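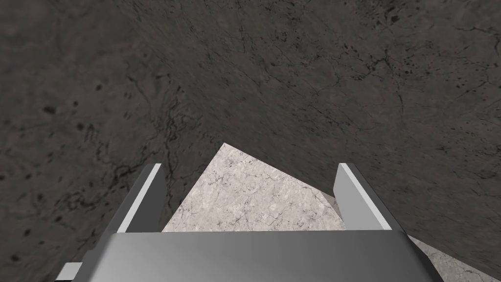

手首カメラ視点のシミュレーション画面。開いた平行グリッパと、濃淡二種の石目調の面。

Kavelell 平行グリッパ安全運用キット
対象:二本指電動グリッパ(協働ロボット搭載用)
取扱:Batlow 機器販売部

二本指のグリッパは、見た目がおとなしい機械です。開いて、閉じる。それしかしないので、リスクアセスメントの欄に「特になし」と書きたくなる気持ちはよく分かります。弊社にも年に何度か、そう書かれた書類が回ってきます。丁重にお返ししています。

Kavelell は、グリッパ本体ではなく、その周りの決めごとをまとめた製品です。箱を開けると、指先カバー、開口制限ブロック、力測定用の治具、そして厚めの手順書が入っています。お客様の評判がいちばん良いのは治具で、いちばん読まれていないのが手順書です。値段の大半は手順書のほうにかかっています。

■ キット内容
指先カバー 4個(丸角タイプ、左右共通)
開口制限ブロック 一式
把持力測定治具 1台
シミュレーション用グリッパモデル(衝突形状つき)
手順書「Onu」 全11章
点検記録用紙 30枚綴り

■ 規格との関係
手順書は ISO 10218 と ISO/TS 15066 を読みながら使う前提で書いてあります。本キットを購入しただけで規格に適合することはありません。営業としては残念ですが、そういう仕組みです。適合の判断は、ロボット、ハンド、ワーク、治具、人の動線をひとまとめにしたシステム全体に対して、お客様ご自身または統合を請け負う業者が行います。「ロボットが協働対応だから大丈夫」という説明は、ワークが包丁だった場合を考えてからお使いください。

■ 実機の前にシミュレーションで決めておくこと
1. 把持なしの開状態を基準姿勢として登録する。
2. 作業面の高さと端の位置をモデルに入れる。面が重なっている場合は、上の面と下の面を別々の物体として扱う。
3. 指先と作業面の最小すきまを決め、数値を記録用紙に書く。「適宜」は数値に含みません。
4. 衝突形状を見た目の形状と照らし合わせる。石目や大理石調の模様をいくら美しく貼っても、干渉チェックの精度は上がりません。
5. 停電時と非常停止時に、指が保持するのか開くのかを確認する。仕様書で確認し、実機でもう一度確認する。

手順書の監修者 Driss Lahlou は第7章の冒頭に「シミュレーションで指を挟んだ人はまだいない」と書いています。安心材料として引用される方がいらっしゃいますが、本人は警告のつもりだったそうです。シミュレーションの合格は、実機試験を始めてよいという意味に限ってお使いください。

■ 実機での確認
把持力は、実際に使う速度と開口幅で測ってください。最低速度で測った値はたいへん立派な数字になりますが、生産が始まると誰もその速度では動かしません。指先カバーを交換したとき、指の長さを変えたとき、ワークが変わったときは測り直しです。カバーに亀裂が見つかったら、テープで巻かずに交換してください。テープの色を機体に合わせても、扱いは同じです。

■ 別売品
Clutix 指先カバー補充セット(4個入り)
Onu 手順書 追加冊子
点検記録用紙 追加30枚綴り

■ ご注文の前に
取付フランジの型式、指の長さ、最大開口幅をお知らせください。「普通のやつ」というご注文は承れません。技術的なお問い合わせは Magdolna Bognár が担当します。返信には規格の条番号が多めに入りますが、機嫌が悪いわけではありません。

手順書改訂日:2019-04-27
旧版をお持ちの方には改訂分を無償でお送りします。本体の製造番号を添えてご連絡ください。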